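What Is a Pearl?

A pearl is a gem, but it does not come out of rock like a diamond does. It is made by a living animal with a shell, such as an oyster or a mussel.

Sometimes a tiny bit of something gets inside the shell and bothers the soft body of the animal. The animal covers it with a smooth, shiny material called nacre (say NAY-ker). The same material lines the inside of its shell. It adds one thin layer, then another. After a long time there is a pearl.
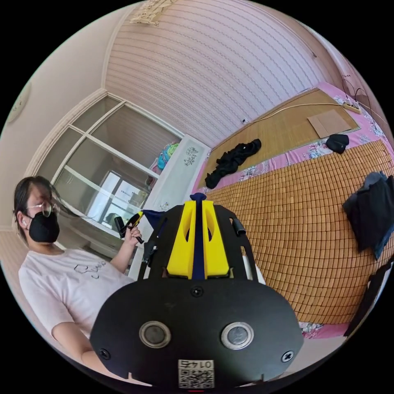 Most pearls sold today come from farms. A farmer opens the shell a little, puts in a small bead or a piece of tissue, and lowers the animal back into the water. It may stay there for 2 years or more. These are called cultured pearls. They are real pearls too.

Pearls can be white, cream, pink, gray, or nearly black. Many are not round at all. Bumpy ones are called baroque pearls.

Pearls are soft for a gem and scratch easily. If someone in your family has a pearl necklace, ask before you touch it. Wipe it with a soft cloth after wearing it, and keep it away from perfume and hair spray.

Written by Theano Sfakianakis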